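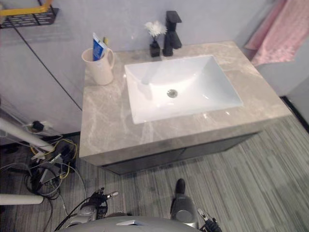
Figure 1. Bathroom vanity with cup, vase and tap along the back of the counter. A pink towel hangs to the right.

4.2 Is a tidy counter a used counter?

The claim we set out to check is an old one in household advice: that a bathroom counter with fewer things on it stays cleaner, and that people who keep it that way spend less time tidying. The Flomness guide repeats it, and so does the Grillton checklist, which borrows most of its wording. Neither says where the claim comes from. We wrote to both and got one reply, which referred us to the other.

We asked 281 households to list what stood on the counter by the basin on a Saturday morning, before anyone had put anything away. Of these, 74 reported what the guide calls a "resting set": something to hold the brushes, toothpaste, and one ornament at most. The vanity in Figure 1 would pass. There is a cream cup holding a toothpaste tube and a toothbrush, and a small black vase with an artificial flower in it beside the tap. The stretch of counter in front of the basin is bare.

We doubt that this tells us much. A counter can be bare at the front for the plain reason that the basin takes up most of the depth, and things get pushed to the back wall where there is room for them. The guide reads such an arrangement as a habit. It could as easily be the shape of the slab. Our own coding sheet had no way to tell the two apart, a fault that Pruitt raised early on and that we did not mend in time.

The second difficulty is with where things go once they leave the counter. Both checklists score the counter alone. A household that sweeps everything into a wire basket on the wall gets full marks, and so does one that owns very little. Lyons went back to 15 of the homes with the resting set and asked to see the shelves and cupboards. In two of them the cupboard was so full that the door had to be held shut. We would not build a theory on two cupboards, but we would not call those bathrooms tidy either.

1 comment · 2 shares

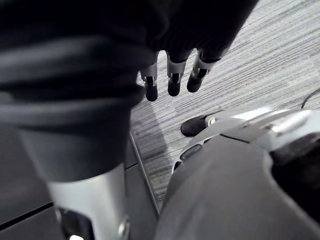 Figure 2. Smooth dark grey panels beside carpet, with a thin silver edge strip between the two.

Floors are left out of the guide altogether, which seems odd in a document about cleaning. Edges like the one in Figure 2 matter to whoever does the work – a hard surface takes a cloth, a carpet does not, and the line between them needs something else again. Several people told us that the floor was the part of the job they put off. None of them was asked about it; our questions stopped at the counter, because the guide's did.

We then turned to the ornament. The Pettigrew scale takes off a point for any object with no use in washing, on the grounds that it must be lifted to wipe underneath. It does not matter to the scale how big the object is or how near the tap it stands.

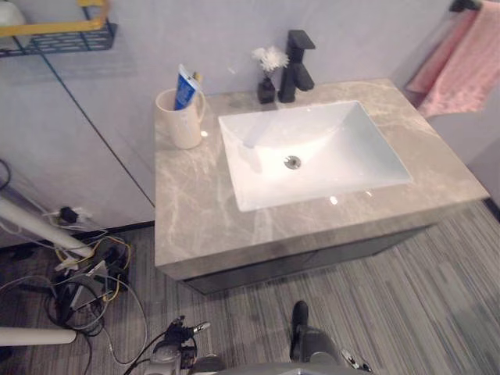
Source: Hekent bathroom series. Reproduced with permission.

The small dark vase with white flowers stands just left of the tap, and the cup is in the far left corner. Under the Pettigrew rule the vase costs a point and the cup costs nothing, though both would have to be moved by anyone wiping along the wall. We can see no sense in this. Lyons suggested scoring by how much of the back edge is taken up, and we tried it on a small part of the sample. The order of the households changed so much that we no longer trust either version.

What is left of the claim, then, is fairly thin. People with little on the counter did say they spent less time on it. They were also the people most likely to have read the guide, and we had no one in the room with a watch. Section 4.3 deals with the diaries, where the same trouble comes up again.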